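Equipment review: Khokhar countertop snack warmer and dispenser, two-shelf model

Prepared for the Filmont Community Shops Association by Oana Onu, Equipment Adviser
19 Feb 2022

Members have asked the Association for guidance on heated display cabinets suitable for small village and college shops. The Khokhar two-shelf cabinet was placed in the Filmont shop last August and has been in daily use there since. The unit was bought at the normal trade price of £364, and the maker had no part in the preparation of this review.

Construction and installation

The cabinet arrives fully assembled, apart from the crumb tray and the rear door handles. It stands on four adjustable feet and runs from an ordinary 13 amp socket. The lead is short, and shops with sockets below the counter should check the distance before ordering. Two people are needed to lift the unit safely, a point the instruction booklet mentions only on its final page.

The front glass is curved and is held by two clips. One clip on our unit was loose on delivery. The supplier, Grilari, sent a replacement within the week and made no charge. The rear doors slide well, although the left door has become stiffer with use.

Performance

Temperature is set by a single dial marked from one to six, with no figures in degrees. Staff were therefore obliged to use a separate probe thermometer to find the correct setting for pasties and sausage rolls. At setting four the upper shelf held food safely through the whole of the lunch period. The lower shelf ran cooler, and we would advise members to keep it for items that sell quickly.

Warming up takes 25 minutes from cold, five minutes longer than the booklet states. Anastasia Zervas, who manages the Filmont shop, now has the cabinet switched on before the morning papers are put out.

Cleaning

Daily cleaning is straightforward. The shelves lift out and fit a standard sink, and the crumb tray slides forward without tools. The area behind the heating element is harder to reach — a long bottle brush proved the best answer. The door runners collect pastry flakes and should be brushed out every evening.

Effect on sales

The shop sold some 3,000 hot items between installation and the end of January. Hot food brought in customers at midday, and many of them bought something else at the same time. Crisps and cold drinks did particularly well when displayed within reach of the queue, and members should consider where such goods stand before deciding on a position for the cabinet.
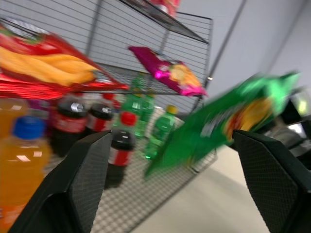 Waste was higher than expected in the first month and fell once smaller batches were prepared. Washington Dantas, who keeps the accounts, has advised other shops to begin with one shelf only and to record unsold items each day.

Comparison

The Association also considered the Fuvton single-shelf cabinet, which costs £185. It is lighter and warms more quickly, but it has no rear doors and must be filled from the customer side. For a very small counter it remains a reasonable choice.

Recommendation

The Khokhar cabinet is recommended for shops with a steady lunchtime trade, subject to the remarks above on the temperature dial. Rating: 3 out of 5. Members wishing to see the unit in use may arrange a visit through Myrto Christodoulou at the Association's office.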